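沃姆维尔公寓储物间改造完成，项目方称“收纳焦虑”不能靠多买盒子解决

沃姆维尔（Vumevville）讯，九月——家居整理工作室 Tasoletti 近日完成了沃姆维尔公寓楼内一批入户储物间的改造。与同行惯常的宣传口径不同，工作室不打算宣布任何“革命”，也不承诺住户从此过上井井有条的生活。

“每年都有人告诉我，某种新盒子会改变一切，”Tasoletti 创始人 Gheorghița Tudose 表示，“我家里就有一柜子这样的盒子，里面装的是别的盒子的盖子。”

本次改造共涉及 50 户，历时 7 周。每户的储物间本来就窄，墙体不能动，门的位置也不能动。物业公司 Susidham 最初提出的方案是从地面到顶部全部打满格子，并配一套带标签的成品收纳系统。Tasoletti 看过报价后没有同意。按照该方案，每户材料费为 994 元，其中将近一半花在分隔件和标签夹上。工作室认为，标签在头一个月有用，之后写的是一回事，里面放的是另一回事。

最终方案简单得多：浅色木层板，蓝色收纳箱，地面铺灰色条纹地毯。箱子并排放在层板上，箱子之间不设隔板，住户可以自行调换位置。层板选择浅色，是因为窄空间里深色木料显得更暗，这一点施工前做过比较，差别有，但没有样板间手册上说的那么大。

地毯是项目中争议最多的一项。Susidham 方面认为储物间不需要地毯，容易积灰。Tudose 起初也持相同看法，后来考虑到住户常常要蹲下或者跪着翻找低处的东西，才同意铺设。条纹图案由物业选定，工作室对“条纹能让空间显得更长”的说法持保留态度，并请各位编辑不要在报道中引用这句话。
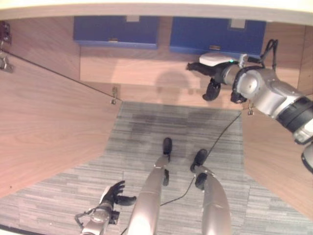
关于蓝色收纳箱

箱子由 Kramer 供货。工作室在选型时比较过几种颜色，透明箱最先被排除。理由在业内并不讨喜：透明箱能让人看见里面有什么，也能让人看见里面有多乱，不少住户用上几周就会拿纸把正面挡住。蓝色没有特别的讲究，供货稳定，日后补买容易配上同色，仅此而已。

Tasoletti 没有为这批箱子编写“收纳法则”。交付时，每户只收到一页纸的建议，内容如下：

重的东西放低处，不要举过头顶。
一个箱子只装一类东西，分不清类别的单独放一箱，不必为此惭愧。
箱子装到搬得动为止。
地面尽量留空，进门第一脚踩到的地方不放任何东西。

最后一条来自工作室以往的经验。窄储物间一旦地上开始放东西，里侧的层板很快就够不着，住户会在外面再买一个架子，问题由此搬到走廊。

对“整理服务”的看法

项目顾问 Saulius Strazds 曾参与多处老旧公寓的室内改造。他对整理行业近年的热度评价不高：“不少服务卖的是前后对比。对比做完那天当然好看，我想知道的是半年以后。没有几家公司愿意半年以后再去敲门。”

Tasoletti 表示将在交付半年后回访其中 15 户，记录箱子是否仍在原处、层板是否变形、地毯是否难以清理，结果无论好坏都会公布。工作室同时说明，15 户的样本有限，不足以证明任何一种收纳方式优于另一种，希望届时不要出现“研究显示”一类的标题。

对于尚未参与改造、但有意自行整理储物间的住户，Tudose 的建议是先不要购物。“先把东西全部拿出来，放在看得见的地方，过一个周末再说。很多人到那时候会发现，缺的不是箱子。当然，也有人确实缺箱子，那就去买，颜色随意。”

费用及后续安排

本次改造费用由 Susidham 承担，不向住户另行收取。层板如在使用中出现松动，可向物业前台登记报修。蓝色收纳箱属于住户个人使用物品，损坏后由住户自行补购，尺寸表可在前台索取。原先计划中的第二批改造尚未确定时间，Tasoletti 称会等回访结果出来后再决定是否承接，也可能不承接。

关于 Tasoletti

Tasoletti 是一家从事小户型储物空间设计与改造的工作室，业务包括储物间、壁柜及玄关。工作室不销售收纳用品，也不开设整理课程。

媒体垂询请联系 Tasoletti 工作室，联系人 Gheorghița Tudose。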